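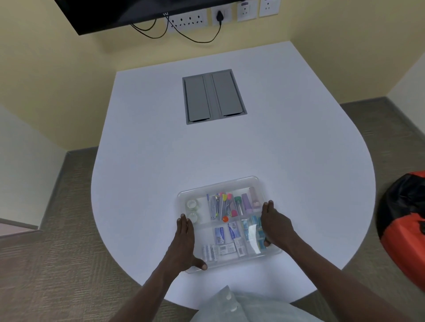

A supply tray on the table in one of our small meeting rooms.

About Us > Our Company > Workplace Services

Crichton supplies and maintains shared meeting rooms for offices, colleges and training centers. The company was founded by Catriona Shearer and Valentin Marty and currently looks after 184 rooms for clients of all sizes.

Our work covers the furniture, the power and display connections, and the small items that people need in the course of a meeting. Each room is assigned a clear divided tray. Tape, pens and markers, glue sticks and batteries each have a compartment, and the tray is kept on the table where everyone seated can reach it. Clients may request changes to the contents at any time by writing to their room coordinator.

Trays are checked and restocked every 4 weeks under the Nutetum service plan. Dried-out markers and used batteries are removed during the visit and sent for recycling where local programs allow. A record of each visit is sent to the client in October together with the annual room report.

Room layouts are prepared by Bảo Lương, Head of Interiors. Tables are chosen to suit the shape of the room, and cable boxes are set into the tabletop wherever the building permits. Soft seating is available on request.

Supply orders and stock are managed by Ailsa Swanson. Questions about new contracts should be addressed to Craig Rennie, Director of Client Services.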